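2019-01-20
Pumby sim notebook, grasp proposals from paired views

Reran the Pesell scorer on the living room set after Danuta's fix to the camera extrinsics. Same policy weights as the September baseline, no retraining. The only change is how the far view and the near view are weighted when they disagree on object extent.

Setup: 30 rollouts per condition, fixed seed list, table height and object pose jittered. Physics step unchanged. Żak branch for the renderer, main for everything else. Conditions are (a) far view only, (b) near view only, (c) both, weighted by mask entropy.

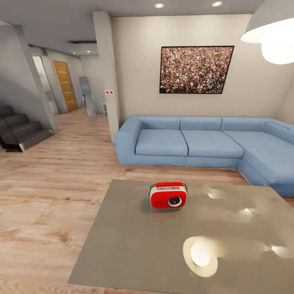

Segmentation in the far view has been the weak point since we turned reflections on. The mask network was trained on matte tables and wants to extend objects downward into their mirror image. The radio on the glossy tabletop has only a faint reflection under it, and that is still the sort of input that pulls the box low. The lamp reflection at lower right is brighter but sits well clear of the object, so I am treating it as a separate problem. Santino suggested masking by plane fit: estimate the table plane from depth, drop everything that projects below it. Cheap to try. Depth is rendered separately and does not see the reflection at all, which makes this a bit of a cheat relative to a real sensor. Noted here so we don't forget it when writing up.

Condition (a) gave 7 rollouts with the proposed grasp center below the true center by more than the tolerance. Condition (c) gave 2. I have not separated how much of that comes from the weighting and how much from the extrinsics fix. Needs a run with the old extrinsics and new weighting before anyone quotes it.

Near view has the opposite trouble. Little texture to work with at close range, and the entropy weighting reads a flat dark region as confident when it should read it as uninformative.
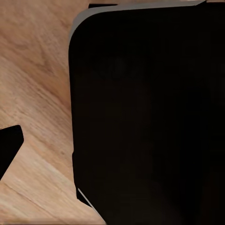 Near view. Fingertip at left edge, wood between it and the large black object.

Seed 107 is worth keeping as a regression case. The near mask came back as one region with low entropy, the scorer trusted it fully, and the proposal landed off the object. Replacing entropy with entropy times local gradient energy moves the proposal back, at least offline. Not yet tested in closed loop.

To do:
Old extrinsics, new weighting, same seeds.
Plane fit mask in the far view, with noise added to depth.
Ask Danuta whether the Guvstead assets have a roughness value we can sweep – if so, sweep it before touching the mask network.
Gradient term in closed loop, seed 107 first.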